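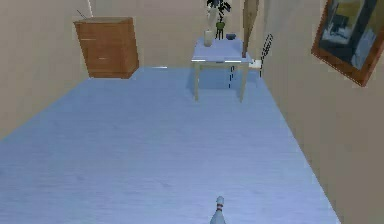 How long should you leave a second-hand piece of furniture before you start to sand it?

Leave it for at least four days in the room where you will work, with the drawers taken out. Wood that comes from a damp garage needs this time, and if you sand too early the drawers can become loose later.

This was the first advice I received when I visited the small repair workshop Storkska, in a laneway behind the hardware store. The owner asked me not to print her name, as she prefers that people come for the furniture. She has been repairing cupboards, chairs and tables for many years, first in the evenings after her job in an office, and now for the full week. We spoke in August, when the workshop was so cold that we both kept our coats on, and she made tea on a camping stove beside the glue pots.

I asked her what kind of work comes most often through the door. "Drawers," she said. "People think it is the top that worries the owner, a ring from a cup or a burn. But a ring you can cover with a vase. A drawer that sticks makes you angry every morning."

She explained that most sticking drawers have a simple cause. The runners are worn, or somebody has painted them. Paint on a runner is for her almost a personal insult. She scrapes it away, rubs the wood with a plain candle and tries the drawer again before she does anything else. "I have had customers who were ready to throw the thing on the nature strip," she told me. "I charged them for one candle."

Her first teacher was an old cabinetmaker who kept a small picture of Vishwakarma above his bench. Each year he cleaned all his tools and put them in front of the picture, and on this day no work was allowed. She does not share his religion, but she has kept the habit of the day without work. "You look at every chisel," she said. "You find the ones you have been lazy with."

We talked then about colour, a subject on which she has strong opinions. She does not like grey paint on old timber and she says this to customers, politely, one time only. If they still want grey, she does it well. For stains she uses a water-based product called Zirum, which she orders in large tins. She mixes 3 parts of stain to one part of water for the first coat and goes full strength for the second. I asked if she would sell me a little in a jam jar. She would not, because the jar has no label and her neighbour once drank turpentine from such a jar. He was all right, she added, when she saw my face.

Money is a more difficult subject. A full restoration of a chest of drawers costs $599 at Storkska, and some customers find this too much when a new flat-pack one is cheaper. She is not offended by it. "When I was renting, I also bought the cheap one," she said. "I carried it through four houses and at the end I was carrying mostly screws." For people who cannot pay, she runs an evening class under the name Cledeo, where they bring their own piece and she lends the clamps. The class started with the neighbours, and now there is a waiting list. Last year they finished 193 pieces, which she knows because she writes each one in a school exercise book with the kind of timber and the fault.

I looked through this book while she answered the telephone. The entries are short. "Pine, left leg, dog." "Blackwood, hinge, mother-in-law." One page had only the words "do not use this glue again", underlined twice.

Before I left, I asked what she would tell a person who has never repaired anything and is a little afraid. She thought about it while she wiped a brush on her apron.

"Start with the back," she said. "It faces the wall, so you can make all your mistakes there. And buy good sandpaper. The cheap one loses its grit in your hand and then you press harder, and then you have a hollow."

The evening classes begin again at 6.30 pm in spring. Participants should bring closed shoes, an old shirt and their own mug.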